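Home | Stories | Poems | Submit | Contact

The Teal Kitchen

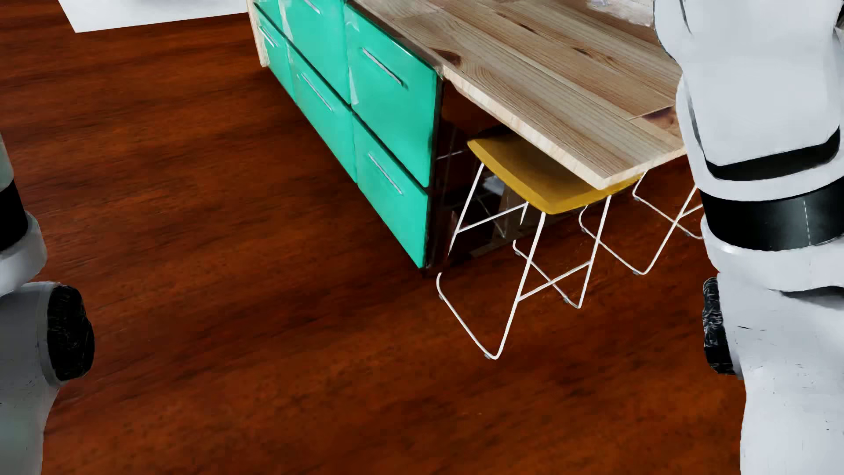
The island, with its teal drawer fronts, over a dark streaky floor.

The kitchen came with the house, and the house came with a bus timetable taped inside the front door. That was how my sister and I learned that the 251 to Enstead had stopped running in August.

We had bought the place between us after Mum died. It was in Stisumwood, 44 kilometres from the hospital where my sister worked and further than that from anything I did. She had wanted a garden. I had wanted somewhere cheap. The agent from Montes met us at the gate, gave us the keys and a card for a plumber, and drove off before we had the door open.

The first night we ate toast standing up. My sister said the drawers were the colour of the swimming pool in the town where we grew up. I said the pool had been lighter than that. She said I never went to the pool, so how would I know. We left it there and washed the plates.

I found the letter on the second morning. It was in the back of a hall cupboard, under a folded tarp, in an envelope with a Plikitz stamp on the front. Plikitz was the sawmill down the road. It had been shut for 18 years, and people still gave directions by it. The letter said that the company regretted the accident and enclosed a cheque for 2,000 dollars. The cheque was still in there.

My sister read it twice at the window.

"They never cashed it," she said.

"Maybe they forgot."

"You don't forget that."

She wanted to find the family. I thought we should put it back under the tarp. We argued while we unpacked the glasses, and one got broken, and I swept it up. It was one of Mum's, from the set with the thin gold rim. After that we didn't argue, but she kept the letter in her coat.

At four o'clock she walked to the shop and asked. The woman behind the counter knew the house. She said the man had lost most of a hand at the mill, and his wife had told the manager to his face what he could do with his money. They had stayed on, kept hens, and painted anything that would hold paint. He had learned to do it left-handed. The wife was in a home in Enstead now and didn't have many visitors.

My sister told me all this while she took her boots off.

"So she knows where it is," I said. "She kept it."

"I suppose she did."

I made tea. It had started to rain and the gutter over the back step was leaking, and I went out with a bucket. When I came in she had the timetable off the door and was reading the back of it.

"There's no bus," I said.

"I know there's no bus. I'll drive."

She asked if I was coming. I said I would have to find my good shoes, and she said nobody was going to look at my shoes. I got my coat. She put the letter in the glovebox and we went before dark, with the bucket still under the gutter.

More short fiction
The Ferry Clerk
Two Winters at My Uncle's
A Loan of Chairs
What the Dog Brought Up
Salt Road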